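About Havow

Home
What we do
Services
Contact

Havow records manual tasks performed through robots. A trained operator drives an arm, by hand or from a remote station, through a job that a person would normally do at a bench. The motion, the gripper state and the camera views are logged together and delivered as a set of demonstrations. Our customers use the sets to train and test their own control software. We do not sell robots and we do not write control policies.

The company was started in February 2016 by Eun-ji Yeon, who had spent the previous years programming welding cells and wanted to work on tasks that could not be written out as a list of positions. The first station was a secondhand arm bolted to a steel table in a rented unit in Radville. We are still in Radville, in a larger unit on the same road.

How we record

Two methods are in use, and most projects need only one of them.

Hand guiding. The arm is put into a low-resistance mode and the operator moves it directly, holding it above the wrist. This gives good contact motion on short tasks such as pressing, sliding and seating a part. It is tiring over a long shift, and the operator's arm can get into the view of the fixed cameras. The wrist camera is less affected.

Remote control. The operator sits at a leader arm with the same joint layout as the working arm and moves it while watching the work. The working arm follows. Grip opening is set by a trigger on the leader. Remote control is slower to learn, but the recordings contain only what the robot's own cameras and sensors could have registered, and for most customers that settles the question.

New operators spend 30 hours on practice tasks before any of their recordings go into a delivery. Practice recordings are kept separately and are not sold.

Every project begins with a task sheet. It defines the start condition, the end condition, the objects allowed on the table and how far each may be moved between takes. The sheet also says what counts as a failed take. Failed takes are labeled and kept unless the customer asks for them to be removed. We advise against removing them. A policy that has only been shown clean grasps has little to draw on after a bad one.

Each take is replayed by a second operator who did not record it. The reviewer checks timing across the camera streams, confirms the start and end conditions against the sheet, and marks pauses longer than 2 seconds. Takes that do not match the sheet are returned with a note.

What we work on

Our task library currently lists 309 tasks in 36 groups. Kitchen and packing work make up the older part of it. The newer groups deal with cases, drawers, latches and lids, where the object being handled has moving parts of its own.

Hinged tool cases are a good example of why the newer groups take longer to record. The two halves of an open case have different depths and different compartments, and a tool or a roll of tape has to go into a pocket shaped for it. The fingers must enter between molded walls without catching on them. Gray plastic on a white surface also gives the camera very little contrast to work with at the rim. 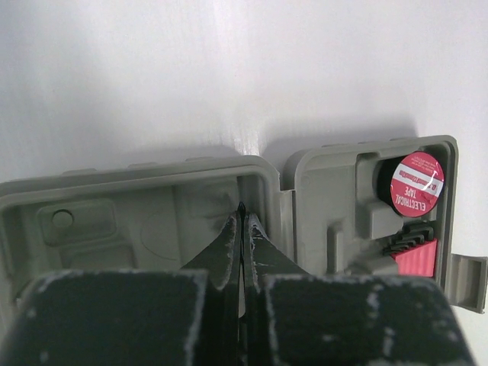
For work of this kind we use narrow two-finger grippers and keep the approach slow over the last part of the descent. Operators are told to line up with the pocket before going down, and to back straight out if a fingertip touches a wall. Corrections made inside a compartment tend to drag the whole case across the table. Where a task sheet requires the case to stay put, that take is a fail.

Fingers are inspected at the start of each shift and replaced on alignment or grip, not on appearance. Surface scuffs do not count against a set. Changes of finger are written into the session log, as they shift the calibration slightly - customers who combine sets from different months should check that column first.

Who we work with

Most of our work comes from equipment makers and research departments. Prollonov supplies our leader arms and services them on site. Mac Carthaigh handles storage and transfer of finished sets, including encrypted drives for customers who do not accept network delivery.

Small orders are accepted. A trial set on a single task can usually be scheduled without a contract, on the standard terms. Custom fixtures are quoted separately.

Visits

The recording floor can be seen by appointment. Visitors may try the leader arm on a practice station. Stations running customer work are screened off, and photography is not permitted in that area.

Page last revised 1 August 2018

Havow, Radville
Task sheets and sample logs on request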